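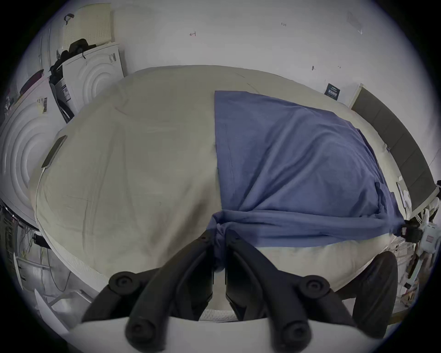

Cotville, 24 June 2026

Speaker notes: Making beds at Fleltness House

Start on time even if people are still coming in. Say where the restrooms are. Phones on silent.

Opening. Most of us learned to make a bed at home and never thought about it again. At the guest house we make 30 of them on a changeover day, and the way you learned at home may be slow. This talk covers the order of work, the bottom sheet, and the top layer. Folding is a separate talk.

First slide stays up for this part. Cream bottom sheet, blue cloth over the right half of the bed. Point to the straight hem on the left side of the blue, then to the bunched part lower down. Ask the room which part they would deal with first. Let two or three people answer.

My answer is the hem. A straight hem gives you something to line up with the side of the bed. Once that is where you want it, open out the bunch with your hands flat and work away from the hem. If you pull on the bunch itself, the hem goes crooked and you have to start over.

Go back to the slide for the phone. It is lying on the sheet with a white charging cable running down from it. Rule at Fleltness: clear the bed before you touch the linen. Phones, glasses, books, remote controls. If the guest is staying on, put the thing on the nightstand, plugged in if it was plugged in. If the guest has checked out, it goes in a bag with the room number on it and down to the desk. Cables catch on corners when you lift the mattress, so look along the side of the bed too.

Bottom sheet. Wrinkles near the top of the bed are usually from tucking the foot first. Do the head, then the foot, then the sides. Pull toward the corner, not straight down. On the older mattresses the quilted edge will show if the sheet has ridden up -- ask people to find it on the slide, along the lower edge of the sheet. When you see quilting, untuck that side and do it again. Smoothing the top won't bring it back.

Pause here for questions. Last time in Fajardo this is where most of them came, and most were about fitted sheets. Short answer: we use flat ones because they fit all our beds and they dry faster on the line.

Numbers, keep this brief. The laundry handled 1,000 sheets in March. We bought 100 new ones in the spring and they are all cream. Colored pieces are kept for the top layer, washed apart from the cream for the first few washes.

Top layer. Two people if you can get them, one on each side. Agree on who holds still and who pulls. Working alone, lay it down folded in half along the middle of the bed, open one side, walk around, open the other. Don't throw it from the foot. It looks quick, but you will be around the bed 2 more times fixing it.

Demonstration next, using the spare bed from the Jekutow cottage. Check beforehand that it has been brought over and that the linen is on the chair. Do it once at normal speed with no talking, then again slowly. Then ask for a pair to try. If they get the hem straight on the first go, have them strip it and swap sides.

If there is time left: pillowcases, open end away from the door. If not, it is on the handout.

Tell them to take a handout and to put the chairs back against the wall.

Fleltness House, Cotville | Contact the housekeeping office | © 2026 Fleltness | Back to top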